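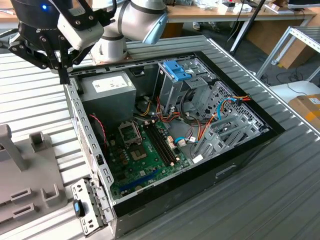

Side panel off, Talmont tower, CPU and memory out

tinribs_7
Got this one open at last. The socket lever is up and both memory slots are bare, so it's down to board, power supply and a lot of cable. I want to put it back together as a file server for the spare room. Is the green board worth keeping or should I start again? Budget is tight and I'd like to reuse what I can.

Ullora
Keep the case, bin the board. Two memory slots won't get you far and you'll spend ages hunting for a chip that fits. The drive cage looks decent though, and I love that blue latch - so much easier than fiddling with screws!

mossgate940
Disagree with Ullora. A file server hardly does anything all day. Mine's on a two-slot board from the same sort of era and it's been fine for years. Please put something over that socket while it's empty, the contacts are just sitting there in the open.

Ullora
Fine until it dies at 7 in the evening with all your photos on it, mossgate.

mossgate940
That's what backups are for.

kettle_on
I'd change the power supply before anything else. What does the label say?

tinribs_7
Dramani, 300 watts. Will dig out the socket cover tonight and tie those cables back while I'm in there.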